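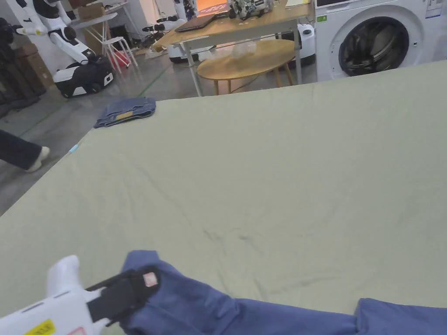 How to Fold Jeans and Other Pants on the Bed

A bed is the best folding surface in most homes. It is wide enough for full-length legs, and you can set the finished pairs down on the far side as you go. The method below makes a flat rectangle that fits a drawer or a shelf and can be carried in a stack.

Before you start

Clear the bed down to the sheet and pull the sheet flat. It doesn't have to be perfect. Small creases won't matter, but a thick comforter underneath will, as the legs sink in and the folds come out crooked. If you have a mattress that sits low to the floor, kneel on a cushion.

Empty the pockets. Close the zipper and the top button. Jeans should be fully dry, including the waistband and the pocket bags, which take longer than the rest.

Folding the jeans

1. Hold the jeans by the waistband and shake them once, hard, so the legs drop straight.

2. Lay them on the sheet face up. Smooth each leg from the hip to the hem with the flat of your hand.

3. Fold one leg over the other so the back pockets are on the outside. Line up the outer seams first, then the hems.

4. The crotch will stick out in a small triangle. Tuck it in so the long edge is straight.

5. Bring the hems up to just below the waistband.

6. Fold in half again, or in thirds if your drawer is shallow. Press down with both hands to push the air out.

7. Turn the rectangle so the back pocket and the leather patch are on top. On most jeans this is the side with the brand or size on it, so you can tell pairs apart without unfolding them.

Softer pants

Lightweight cotton and knit pants don't hold a crease the way denim does. Pick them up by the waist seam and let the rest hang before you lay them down – if you grab a handful from the middle of the pile you end up straightening the same leg twice. Fold in thirds and skip the pressing.

Elastic waistbands bunch. Stretch the band flat, fold, and put that end in the middle of the rectangle.

Where to put the finished pairs

Keep one side of the bed for folded clothes and work on the other. Set the first pair near the far edge and build from there, with heavy denim at the bottom. I stop at 5 pairs, or 4 if they are all jeans, and then carry the stack to the dresser. Taller stacks lean.

Common problems

The rectangle is thicker at one end. The waistband and pockets are all on that side. Bring the hems a little closer to the waistband next time, and alternate the direction when stacking.

The legs don't match. Some jeans twist at the seam after a lot of washing. Line up the hems and ignore the seams.

Creases across the knee. The pair was folded damp, or left under something heavy. Hang it overnight and fold it again in the morning.

Written by Yaa Kpodo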